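Search projects
Search this site
Go

Student project report
Tile sleeping mats in rented rooms: comfort, care and a small storage proposal
Vsevolod Harasym
Course: Home Textiles and Interior Materials, second year

1. Why I chose this subject

When I moved to the student building on Jusholm Street, the room had a bed and a normal foam mattress, and in the summer it was very difficult to sleep there. The building is old and the upper floor collects the heat of the whole day. My neighbor showed me a mat made of small tiles, which she puts over the mattress from June until the nights become cold. I had never slept on such a thing. My first thought was that it must be like sleeping on a floor, but after one night I asked where I can get one.

For the course we had to take one object from our own home and study it in use. Many students chose chairs or curtains. I chose the tile mat, as I had questions that I could not answer from the shop pages. How should a person clean it? Why does it lie badly on some beds? Where does it go in the winter, when a rented room has one closet and a half of a shelf?

2. What a tile mat is

A tile mat is made of many small blocks, which are joined in rows with cord or elastic thread. Bamboo is the most usual material, but there are also mats of other hard plant materials. Between the blocks there are thin gaps. The air can move there a little, and the skin does not stick to the surface as it sticks to a warm sheet. The blocks usually have rounded edges, and this is important, as a sharp edge can be felt through a T-shirt.

The mat is flexible, but not equally in all directions. In the mats that I handled it bent easily along the rows and less easily across them. When you know this, you roll it correctly. When you do not know it, you fight with it, as I did in my first week.

3. Mats in the study

I studied four mats. One is my own, one belongs to the neighbor who gave me the idea, and two were lent by families of my classmates. To keep the report simple I named them by letters.

Mat A: my own, single bed size, bought second hand from the Macaraeg household goods store. The previous owner had shortened it by some rows, so it does not reach the foot of the bed.
Mat B: my neighbor's, single bed size, in use for three summers.
Mat C: double bed size, the heaviest one, with a fabric border that was sewn again by hand in two corners.
Mat D: double bed size, almost new, kept in the original bag for most of the year.

I counted the blocks only on one part of Mat A, in order to understand how dense the weave is. In the strip that I measured there were 1,578 blocks, and it took me two evenings. I do not recommend this method to other students. It would be better to count one short row and multiply.

4. How I worked

I did three things. First, I slept on Mat A during the warm weeks and wrote a short note every morning. Second, I talked with the four households about how they use and wash the mat. Third, I tried different ways to lay, clean and roll the mats, and wrote down the time and the problems.

I did not have laboratory equipment. The notes on temperature are only my feeling and I did not use them as results. My teacher advised me to be modest here, and I agree with her.

5. Sleeping notes

Altogether I have 151 short notes, from me and from the other households, and I put them in one table. The word which appears most is "cool", and it is mostly about the first part of the night. The second most usual word is "hard". People who sleep on the side complained more than people who sleep on the back. The hip and the shoulder are the difficult places.

Some other remarks from the notes:

The mat makes a small sound when you turn. Two persons said it woke them in the first nights and later they did not hear it.

Long hair can be caught in the gaps. Mothers in both families with double mats told me this separately, and both of them put the pillow higher so that the hair stays on the pillow.

The marks of the blocks stay on the arm in the morning, for half an hour or so. It is not painful, but you should not have an important meeting at 8 a.m.

A thin cotton sheet over the mat makes it softer, but then a part of the cool feeling is lost. The household with Mat C uses a sheet only for the lower half, under the legs.

6. Laying the mat on the bed

I expected this part to be short, but it gave me the most work. If the mat is put on a bed directly from the roll, it remembers the roll. The middle lifts up and the ends want to curl. We tried to press it with books, with a suitcase, and with one patient brother who read his phone on it for an hour. What helped best was to roll the mat in the opposite direction, leave it for the time of a meal, and then open it again.

The mattress below is also important. On a firm mattress the rows lie straight. On a soft mattress the tiles follow every hill, the rows become curved, and the mat moves toward the place where people sit down. For Mat C the family puts a folded blanket under the edge where they sit. I tried it for my own bed and it was a good advice.

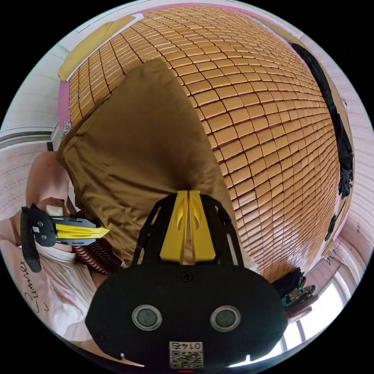
The pillow needs a few words too. A hard surface changes the height of the head, because the body does not sink as before. In my first notes I complained about my neck, and I blamed the mat. Then I changed to a flatter pillow and the complaint disappeared from the notes. A pillow with a smooth cover also slides on the tiles more than on a sheet. A cover from rougher cotton stays better. If I continued this project, I would compare several pillow covers in the same week.

7. Cleaning

All households wipe the mat with a damp cloth, and nobody puts it in the washing machine. The differences are in how often they do it and what they add to the water. Two use only water. One uses a few drops of dish soap. One uses Resent, a mild cleaner for wood surfaces, and wipes one more time with clean water after it.

I tested the cloth method on Mat A. The top of the tiles becomes clean very quickly, but the dust stays in the gaps. A soft brush along the rows takes it out. If you brush across the rows, the dust only jumps into the next gap. For one single mat I needed 4 changes of water when it came out from the storage, and one change for the weekly cleaning.

Drying must be in the shade and with air from both sides. Mat B was once left on a balcony in strong sun and several tiles became pale and have small cracks. My neighbor turned this part to the foot of the bed.

8. Repair

In all older mats the cord was the weak place and the tiles were still fine. When one cord breaks, the tiles next to it begin to turn and pinch the skin. It is possible to repair with strong fishing line and a thick needle. I repaired one row at the border of Mat A. The knot must go under the mat, I learned this in the uncomfortable way.

9. Storage proposal

The last part of the assignment was to propose one improvement. My proposal is a cotton sleeve for the rolled mat, with the working name Irkurer. It is a long tube with a tie on both ends and a handle in the middle. The original bags are plastic, and Mat D had a closed smell after the winter, so I wanted a material that lets the air go through.

I sewed one sleeve from an old bed cover. It is 700 millimeters around at the opening, which is enough for a single mat and too tight for a double one. A pocket on the outside holds the brush and the cloth. The rolled mat can stand behind a door or lie under the bed. In the room on Jusholm Street it is behind the closet since December.

What I would change: a wider opening, a stronger handle, and a label that shows in which direction the mat must be rolled. The first handle came off on the stairs.

10. Limits of the work

Four mats are a small group, and the people who lent them already like to sleep on them. I did not speak with anybody who bought a mat and gave it away after a week, and I think such a person would have useful things to say. Also my own mat is shortened, so my remarks on how it covers the bed should be read with care.

I thank the families for the mats and for the tea. The sewing pattern of the sleeve is kept in the department folder, second shelf, and can be copied.

Contact the department | Copyright Student Projects Archive | Back to top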